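Elastic-cuffed trousers

Elastic-cuffed trousers are trousers whose legs end in a gathered band instead of an open hem. They are worn for sport, for lounging about the house, for sleeping and, more and more, for going out, and they are made in every size from newborn up. In everyday speech they go by many names, including joggers, sweatpants, track pants and cuffed pants, and people will argue quite happily over which name belongs to which garment. This article deals with how the cuffs are made, and with the washing, folding and storing of the trousers, which differ a little from the handling of trousers with a plain hem.

Construction

The cuff is made in one of two ways. In the first, a strip of ribbed knit is cut shorter than the leg opening, stretched to fit while it is being sewn on, and allowed to spring back. In the second, a length of elastic is enclosed in a channel made from the trouser fabric itself, or stitched straight onto it, so that the cloth puckers up into small, tight gathers. Home sewers often prefer the channel, as worn-out elastic can be pulled through a small opening and replaced without taking the whole leg apart. The tailor Ctibor Mikuš, whose sewing handbook for the Skidamow evening classes went through 3 printings, told his students to cut the elastic a little shorter than felt right, and to try it over the heel before closing the seam.

Fabrics range from smooth jersey to brushed fleece. Brushed fabrics are soft and pleasantly warm, but they do pick up lint, and they tend to form little balls of fiber wherever the legs rub together.

Washing and drying

Most pairs are turned inside out before washing, which spares the outer face. Cool or warm water is usually enough, and high heat in the dryer is best avoided because it shortens the life of elastic. Hanging the trousers by the waistband lets the cuffs dry in their natural shape, while pegging them by the cuffs can leave the gathers pulled out and wavy for quite some time afterward. The care label should of course have the last word.

Folding

Gathered cuffs are the one awkward part of folding these trousers. A plain hem lies flat and gives the folder a straight edge to work from, but a cuff bunches up, draws the fabric in above it, and makes one end of the folded bundle thicker than the other. The usual answer is to lay the trousers on a flat surface, smooth them from the waist down with the palm of the hand, and bring one leg over the other so that the two cuffs meet. 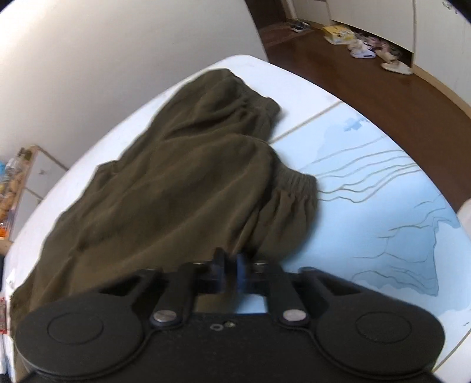
From there the pointed part of the seat is tucked in to make a long, even strip, and the cuffs are folded up to somewhere just short of the waistband. One or two more folds, depending on the depth of the drawer, give a neat parcel. Juraj Jurčo's household guide, sold for many years through the Keva mail-order catalog, suggests rolling instead, starting at the waist so that the cuffs end up on the outside, where they can be turned back over the roll to hold it closed. Rolled pairs travel well, though soft fabrics may come out with more creases than they went in with.

Storage

Folded pairs can be stacked on a shelf or stood on edge in a drawer. Heavy fleece pairs take up a good deal of room, and many families put them away for the summer in a lidded box, freshly washed and completely dry.

See also: Drawstring; Ribbing; Sweatshirt; Waistband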